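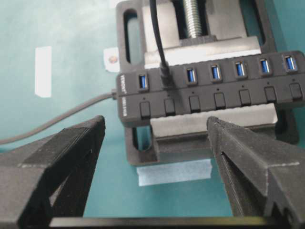 3.2 What counts as a repair

Households do not use the word "repair" in a consistent way. In the pilot interviews, one person said that nothing in her home had been repaired in the past year, then described gluing the sole of a boot, replacing a zipper pull and soldering a lamp switch. To her these were "just jobs." A repair was something a shop did and charged for. Other people used the word for almost anything, including changing a battery.

We therefore dropped the word from the diary instructions. Participants were asked to write down every time someone in the home worked on an object that was not doing what it should. The work could be finished or unfinished, and it did not matter whether the object was kept afterward. Cleaning was left out unless the dirt was the fault, as with a clogged spray nozzle. Work on the building itself was also left out, apart from doors and window fittings that had been taken down and worked on separately.

The diaries were kept by 137 households in Tevden over 20 weeks. They produced 3845 entries. Each entry gave the object, the fault in the participant's own words, who did the work, where it was done and which tools were used. Participants could write on paper or use a web form. Paper entries were typed up by Ayantu Worku and checked against the originals by Tapio Kallio. Spelling was corrected, but local names for tools were kept and put in a separate list.

3.3 Coding the place of work

Place turned out to be harder to code than the fault. Many entries named a room, but a room says little about the surface used or how long the object stayed there. "Kitchen" could mean a few minutes at the counter or a whole evening at a table that had to be cleared for breakfast. Following Kongkaew's earlier work on sewing in small apartments, we coded place by surface first and by room second. The final scheme had 13 surface codes, from "lap or hand" to "fixed bench."

Two coders, Pichit Duangkaew and Sheila Hollis, worked separately on the same set of entries and met each Monday to settle differences. Most of these concerned folding tables, which some homes kept up all year and others brought out for a single job. We coded them as temporary unless the diary said the table stayed in place between entries. This rule is easy to apply, but it will undercount lasting work areas in homes where participants wrote very short notes.

3.4 Holding the object

The tool question asked only what was used. It did not ask how the object was kept still, and we regret this. Participants often wrote about holding without being asked, usually when it had gone badly: a mug wedged in a drawer, a hinge pinned under a knee, a second person called in from another room. These remarks were frequent enough that we added a code for holding after the first round of reading.

The code has four values: held by the worker, held by another person, held by weight or wedging, and held by a clamp or vise. The last value covers spring clamps and clothespins as well as bench vises. It is meant to describe the method of holding and implies nothing about the size or type of object. A vise is usually thought of as a tool for wood and metal stock, but its jaws can also be closed on a small electronic item such as a multi-port USB hub (Figure 2). Objects of this kind were coded with lamps, chargers and radios under "small electrical."

Where an entry mentioned more than one way of holding, we coded the last one named. A typical case is a chair rung held by hand while the glue was applied and then tied with cord overnight. The cord was coded as a clamp. We considered coding both steps, but few diaries gave enough detail to do this fairly across households.

Entries with no mention of holding were left blank and were not counted as "held by the worker." Readers should keep this in mind when looking at the tables in Section 4. A blank may mean that the object was heavy enough to stay put — a washing machine, for example — or that the participant saw nothing worth writing down.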